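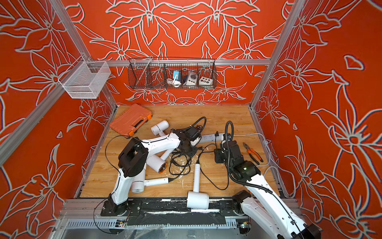

Hair dryers, cords and a power strip in the two-armed cell at Wallin, Stonau.

We got to the lab in Stonau just after lunch on the open day in March 2022, and I could have stayed till they locked up! Wallin gather examples there for a learning system called Pindus. A person steers both arms through a job, everything gets recorded, and the system learns from the recordings. Simple to say, slow to do.

The cell I liked best had orange-red walls covered in huge lilies (more like a tea room than a lab) and four white hair dryers lying about on the table, with their black cords in a heap in the middle. The job for the day was sorting out cords. They had 1012 recordings of it so far, and the team keep the clumsy tries too, marked as such, so that Pindus gets to see how a grip goes wrong.

Visitors were allowed a go at steering. I had 3 tries and fumbled the first two – you lose all feeling for how tight you're holding a thing – but what a treat when the third one went through! More than 70 of us had put our names down, so the queue was long.

The next open day is in April, over at Floltel. Bring a snack, the canteen shuts early.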